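Handling Practice Group — September minutes

Present: Jade Fothergill (chair), Didier Ferrand, Aliki Petridis, Gerasimos Kalogeropoulos, Gerasimos Giannakopoulos. The meeting opened at 2:00 with a warm welcome to Aliki, who has joined us from the Kourkoulas site and brought very good pastries with her.

1. Last month's minutes
Accepted, with one fix. The remark about cable ties was made by Gerasimos K. and should not have been put down to Gerasimos G., who was kind about it.

2. Soft items held by two hands
We spent the longest on this one, as everybody expected. The draft says that a plush toy lifted between both hands should be held by the body, and that neither hand should pull against the other.

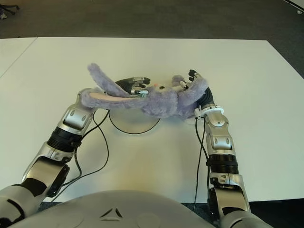
Didier would like the same paragraph to cover cables lying on the work surface, and to ask operators to look at them before each run and again after any pause. Jade wondered whether "look at them" was strong enough, and after a good deal of friendly back and forth we settled on "check and clear." Gerasimos G. asked that long-haired fabrics get their own line, and he will write it.

3. Fingertips and fur
Aliki explained how Kourkoulas does it — fingertips are wiped and looked over for caught fibers at every toy change, and the person doing it signs the sheet. We liked this very much. The Horkier checklist has 63 lines already, so we agreed to fold it into line 17 and spare everyone another page. 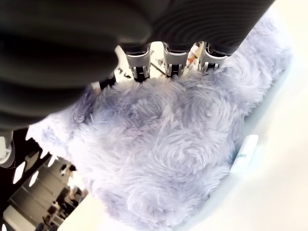
Minutes taken by Gerasimos Kalogeropoulos, recording secretary

Small loose items near the toy were also raised. The wording will be "remove anything that is not part of the task," and Didier will send it to the Prastura people for comment before we adopt it.

4. Wrist camera recordings
Jade reminded us that recordings are to be kept whole, dark stretches included. If a view is too dim to make anything out, the reviewer marks it unreadable and moves along, without guessing at what the hand was doing.

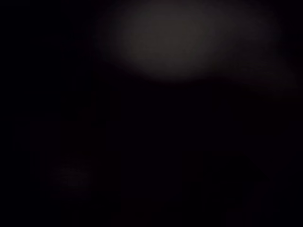
Reltivik Robotics Department — Safe Handling and Good Practice

Aliki asked whether an unreadable view should stop a run. We agreed that it should not by itself, so long as the operator has a clear line of sight and a hand near the stop button. Gerasimos G. would still like to see a limit on how long that may go on, and will bring a suggestion in October.

5. Other business
The training binder needs new tabs. Aliki offered to do them and was thanked at some length.

Closed at 3:40.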